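Slanina Street Sewing Room Gets New Work Surfaces

The Slanina Street sewing room will reopen in November with new cutting tables, paid for with a $3000 grant from the Carnitz neighborhood fund.

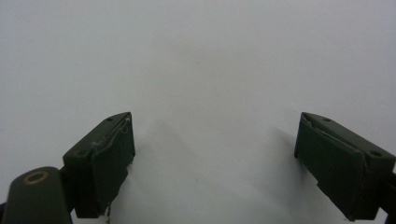
The new tops are pale and smooth, which coordinator Yolanda Lindgren said will make dark cloth easier to mark and cut. The old tables had been in use since the room opened and were too low for many members.

"People were going home with sore backs," Lindgren said.

The room has 138 members and lends out machines, irons and patterns. Hye-jin Chae will again teach the beginners' hemming class, which runs for 4 weeks and starts at 5 p.m. Members can bring their own fabric or use pieces from the scrap shelf.

Sign-up sheets are at the front desk. The old tables are free to anyone who can haul them away.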